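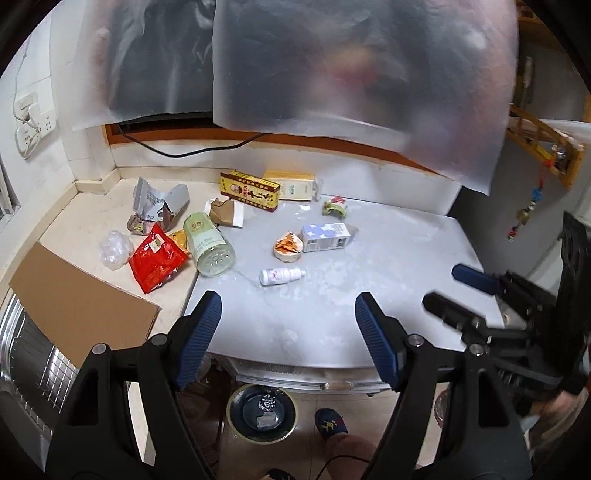

A bancada da cozinha, sábado de manhã, antes de começar

Tópico: Como é que vocês separam a tralha toda que se acumula na bancada?

marmelada_fria escreveu:
Bom dia a todos! Venho pedir ajuda porque já não sei por onde pegar nisto. A bancada debaixo da janela tornou-se o sítio onde tudo aterra — caixas, pacotes de snacks, papel amarrotado, plástico de bolhas, embalagens rasgadas, um frasquinho conta-gotas que já ninguém sabe de quem é. Mudámo-nos para esta casa em julho e a regra era "pousa aí que depois vejo". O depois nunca chegou, claro.

Tenho três ecopontos a 40 metros da porta, portanto desculpas não há. O que me baralha é a triagem: o papel pardo amachucado com uma ponta branca vai para o azul? E a embalagem prateada, tipo folha metalizada, que está lá no canto do fundo? E depois queria limpar o tampo como deve ser, que está cheio de marcas de água e me irrita sempre que bate o sol.

Contem-me como fazem!

ze_da_esfregona respondeu:
Ora viva. Eu começava por tirar TUDO de cima da bancada. Tudo mesmo, para o chão ou para a mesa, e só volta o que tem lugar ali. Se fores arrumando peça a peça em cima do tampo, vais passar a manhã a empurrar coisas da esquerda para a direita.

Amarelo: plásticos e metalizados. Azul: caixas e cartão. O plástico de bolhas vai para o amarelo. Eu guardo sempre um bocado, dá jeito para embrulhar copos.

tia_do_alguidar respondeu:
Discordo do Zé logo na primeira linha, como de costume :) Tirar tudo para o chão é a melhor maneira de ficar com a bancada limpa e o chão impossível. Já fiz isso e andei quatro dias a saltar por cima de caixas.

Eu faço por materiais: pego num saco, passo uma vez só para o papel e o cartão, depois outra vez para os plásticos. O que sobra é aquilo que interessa. No teu caso aposto que sobra a garrafa verde, o conta-gotas e pouco mais. E essa placa de cartão castanho encostada à bancada, dobra-a já e leva-a primeiro, que só isso faz logo diferença.

marmelada_fria respondeu:
Ahah, tia, a placa de cartão está ali há tanto tempo que já lhe tinha deixado de reparar. É a primeira a ir!

A garrafa verde está deitada porque em pé caía de cada vez que alguém abria a janela, e assim ao menos não faz barulho. Mas alguém me diz se os pacotes de snacks têm mesmo de ir vazios e limpos? O vermelho com o canto amarelo ainda tem migalhas lá dentro, fui agora espreitar.

bolor_no_rejunte respondeu:
Vazio, sim. Lavado não é preciso, sacode no lixo comum e segue. Andar a gastar água a lavar pacotes de batatas é um disparate.

Já agora, ninguém falou do frasquinho de rótulo vermelho. Se for medicamento NÃO vai para ecoponto nenhum, entrega na farmácia. Lê o rótulo antes de decidires.

ze_da_esfregona respondeu:
Bem visto. E tia, quatro dias é porque paraste para almoçar e não voltaste. O método é bom, a pessoa é que tem de acabar!

tia_do_alguidar respondeu:
Parei para almoçar porque sou uma pessoa civilizada, Zé.

lua_de_azulejo respondeu:
Entro aqui só por causa das marcas no tampo, que eu também tenho uma bancada clara e sofro do mesmo. Vinagre branco com água morna, pano de microfibras, e SECAR logo a seguir. É a parte de secar que toda a gente salta. Se deixas escorrer ao ar ficam outra vez as marcas todas e parece que não fizeste nada.

Eu andei meses a comprar produtos. O da Lollis cheira muito bem e deixa o tampo pegajoso. O da Gradmont é melhor mas por aquele preço mais vale o vinagre.

bolor_no_rejunte respondeu:
Cuidado com o vinagre, depende do material! Se for mármore ou outra pedra calcária, o ácido come-te o polimento. Eu estraguei um tampo da minha sogra assim e ainda hoje se fala disso no Natal. Marmelada, sabes de que é feito o teu?

marmelada_fria respondeu:
Não faço ideia! É branco, com a superfície a puxar para o cinzento claro, já cá estava quando viemos. Vou perguntar ao senhorio antes de pôr vinagre, fiquei com medo. Entretanto passo só água com detergente da loiça e seco bem, pode ser?

lua_de_azulejo respondeu:
Pode, pode. E tens razão, bolor, devia ter avisado. O meu é laminado e aguenta tudo, esqueço-me de que nem todos são assim.

gaveta_emperrada respondeu:
Posso ser do contra? Acho que estão todos a falar da limpeza e o problema é outro. Se daqui a um mês não houver um sítio para as coisas aterrarem, a bancada enche-se outra vez. Cá em casa pusemos uma caixa da Traslow mesmo à entrada da cozinha, custou 25 euros, e a regra é que tudo o que vem da rua cai lá dentro. Quando enche, despeja-se. Acabou-se a bancada cheia.

Outra coisa: aquela tomada na parede da esquerda com o fio branco pendurado. Eu prendia esse fio com um clipe antes de andar ali com panos molhados. E o cabo preto que corre pelo caixilho da janela também agradecia uma abraçadeira ou duas — mas isso já sou eu com a mania dos fios.

ze_da_esfregona respondeu:
Uma caixa para a tralha é só mudar a tralha de sítio, gaveta. Já tive uma. Ao fim de um tempo tinha uma caixa cheia E uma bancada cheia.

gaveta_emperrada respondeu:
Porque não a despejavas, Zé! Tu próprio disseste que a pessoa tem de acabar, ou isso só vale para os outros?

tia_do_alguidar respondeu:
Vim só buscar um café e ler esta última resposta outra vez. Obrigada, gaveta.

marmelada_fria respondeu:
Vocês são terríveis, ainda bem que perguntei aqui!

Ponto da situação: usei o método da tia, cartão primeiro. A caixa amarela ficou, que gosto dela e vou pôr lá os saquinhos de chá soltos (sim, eu sei, é assim que começa). A embalagem branca das bolas azuis também ficou por agora, preciso de ver o que há lá dentro. O plástico de bolhas guardei-o, Zé, como disseste. O resto desceu tudo, numa viagem só, com os sacos enfiados até ao cotovelo e a placa de cartão debaixo do braço. O frasquinho está em cima do frigorífico à espera de eu passar na farmácia.

Quanto ao fio, prendi-o com uma mola da roupa, que clipes não tinha. A tal caixa para a entrada é que ainda estou a pensar, vi uma da McPhee com tampa mas não sei se a tampa ajuda ou se só serve para ir pousando coisas em cima. Alguém tem?

gaveta_emperrada respondeu:
Sem tampa! Com tampa vais ter uma segunda bancada.

lua_de_azulejo respondeu:
Eu tenho com tampa e adoro, mas confesso que neste momento está lá um melão em cima. Depois diz o que te respondeu o senhorio sobre o tampo, que fiquei curiosa.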